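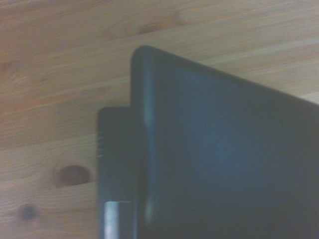 Subject: Re: Oiling pine worktops, how many coats?
List: Pleltby Home Repairs

> Hello all. We moved into a terrace on the Pleltby side in January and
> inherited a long pine worktop in the back kitchen. It has had something
> on it in the past but I can't tell what. Water used to bead on it and now
> it leaves grey marks by the sink. My plan is to sand it back and oil it.
> Three questions. How far do I need to sand? How many coats of oil? And
> do the knots need treating first, as I've been told they bleed?
> I would rather not varnish as the last house had varnish and it peeled.

I did ours four years ago and again this March, so I can tell you what I did both times, including the bits I got wrong.

First find out what is on it. Put a few drops of white spirit on a rag and rub a spot at the back where the kettle hides it. If the rag picks up a yellowish smear and the surface goes dull, it is probably wax or an oil and wax mix. If nothing happens at all, it is more likely varnish and you will need to take the whole lot off. Oil won't go through varnish. It sits on top and stays tacky for weeks, and I know that because I tried it on a shelf.

Sanding. I started with 80 grit the first time and went up to 240. Going to 240 was a mistake. Pine that smooth doesn't take much oil, and the finish wore through by the sink before the year was out. This time I stopped at 150 and it has drunk up a good deal more. Go along the grain, and if you use an orbital sander keep it moving, as pine is soft enough to dish between the harder lines. The grey marks will mostly come out with the sanding. For the last of them I used oxalic acid from the hardware shop, made up as it says on the tub, with gloves and the window open. Rinse it well and leave it overnight before you sand again.

Knots. On old pine I wouldn't bother. Whatever resin was going to come out has usually done so years ago. Knotting solution is shellac, and it will stop the oil getting in, so you end up with shiny rings around every knot. If one is still sticky, wipe it with meths until the rag comes away clean and leave it at that. A loose one can be fixed with a little thin glue run in around the edge.

Coats. I used Fineck worktop oil, the clear one, and put on four thin coats with two extra around the sink. Wipe it on, leave it 20 minutes, then wipe off everything that hasn't gone in. If you leave it wet it dries to a skin. I left a night between coats and then kept everything off the surface for 72 hours after the last one - this was the hardest part in our house. A 1,000 ml tin did the worktop with enough left over for the chopping boards. Mulligan do a hardwax oil that other people on this list like better, but I haven't used it on pine and can't say.

Do the end grain and the underside near the sink as well. Ours cupped slightly the first time from being sealed on one face only.

Please lay the oily rags out flat outdoors to dry before you bin them. They can heat up and catch fire if left in a heap. There was a long thread on that under "Shed fire" if you search the archive.

It will get darker. Ours went from the colour of shortbread to something closer to honey, and it carries on for a few months. Try it on the underside first if you mind.

The list's sander is with me until the end of the month, box 13 in the Flosora lock-up after that. It needs new 125 mm discs, the ones in the case are finished.

_______________________________________________
Pleltby Home Repairs mailing list
To leave the list, send a blank message with "leave" as the subject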